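Session Beer Deserves Better Than the Bottom Shelf

Opinion by Eskil Ekström

My local bottle shop rearranged its cooler this spring. The strong stuff went to eye level, with its foil labels and its wax-dipped necks. The lagers and table beers went down by the floor, next to the mixers. I asked the owner, Kiran Goel, about it and he told me the simple reason. People come in looking for big beers, and the small ones don't earn enough per can to hold a good shelf.

I understand the math. I still think it's a mistake, and I think drinkers are more to blame for it than shops are. 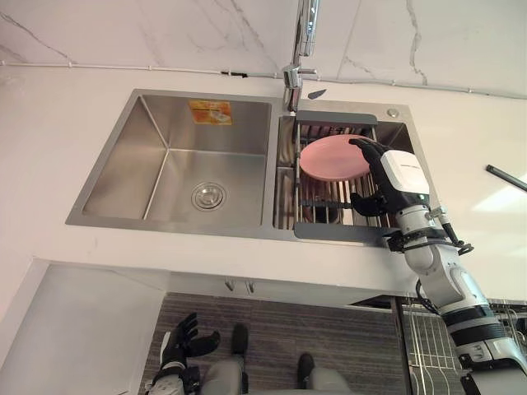
4 min read

Let me say what I mean by small beer. I mean anything under four and a half percent alcohol that was brewed to be drunk by the pint. Pale mild, ordinary bitter, Czech-style ten degree lager, table saison. These are beers you can have two of with dinner and still read a book afterward.

The usual complaint is that they taste like water. Some do. A lot of breweries make one because they feel they ought to, and they make it by taking their regular pale ale and pulling out a third of the malt. What's left is thin and bitter, and a customer who tries it goes back to the double IPA and stays there. That's a badly designed beer. It says very little about what can be done at that strength.

The one I keep going back to is the table beer from Brestunden. It comes in at 3.8 percent and there is plenty going on in it: bread crust, a bit of lemon peel, a dry finish that makes you want more. Stellan Lunde, who runs the brewhouse there, told me it takes him longer to get right than anything else he makes. He mashes it hot so there's some body left at the end, and he lets it sit cold for 21 days before it goes into kegs. His barrel-aged stout gets a lot more attention. He says he could fix a flaw in the stout with coffee.

That last part is what I wish more people would think about. A ten percent beer with vanilla and coconut in it can hide almost anything. A pale lager can't. If the fermentation ran warm, you taste it. If the hops were old, you taste that too. Brewers know this, and if you ask them what they drink after a shift, you will hear about pilsner more often than not.

Price is the sore spot. Brabec charges nearly as much for its ten degree lager as it does for its IPA, and I've heard people at the bar grumble that they're being asked to pay more for less. I don't agree with them. The malt bill is smaller, yes, but the tank is tied up for twice as long, and tank time is what a small brewery has least of. We don't price a meal by its calories. I'm not sure why we price beer by its alcohol.

I'll give the other side its due. Strong beer has a place, and I have a shelf of it in the basement. On a January night I'm happy to split a bottle of something dark and heavy with my neighbor and call that the evening. There are also breweries that stay open only because a few hundred people will line up for a limited release. I don't want those breweries to close. I would like the money from the line to pay for a decent bitter on tap the rest of the week. 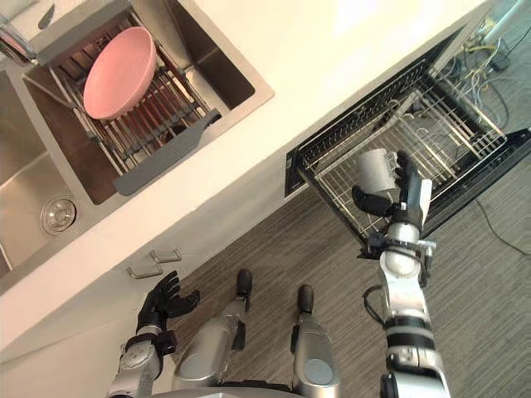 In the kitchen, beside the sink.

Serving is part of the problem as well. A small beer served too cold in a frosted mug has no flavor at all. Let it warm up a few minutes. Use a plain glass, rinse it well so there's no soap left to kill the foam, and pour it hard enough to get two fingers of head. Most of the aroma in a light lager sits in that foam, and people keep tipping it out.

Zhiqiang Feng poured this way at Ollow, on the corner by the train station, and it was the only bar I knew that kept two small beers on draft at all times. One line was always a bitter. He told me it was his slowest tap on Friday and his fastest on Sunday afternoon, which sounds right to me.

So my request is modest. The next time you fill a four-pack, put one light beer in it, from a brewery you already like. If it's bad, tell them. If it's good, buy it again in two weeks, and ask the shop to keep it in stock. Kiran says he'll move the table beer up a shelf if he sells through the two cases he has now. I bought six cans on my way out.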